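Gostville parish: ramp pledge, again

srai_86
Bulletin says St. Brendan's will have a wheelchair ramp by February. They said that last year too. I'll believe it when I see concrete.

LJansen
Unfair. The diocese approved the money, and Father Kamath read the letter out at Mass.

srai_86
Approved how much? A letter isn't a ramp.
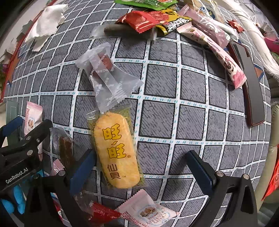 ademir_c
Who is paying for the rest?
The parish, out of the second collection, which brought in $189 last week.

srai_86
So, decades.

LJansen
Fistel Builders offered labor for free. You left that out.

bookera
Urkdale got the same offer and waited 5 years. My mother still hears Mass from the side porch there.

LJansen
Then come to the meeting and say so.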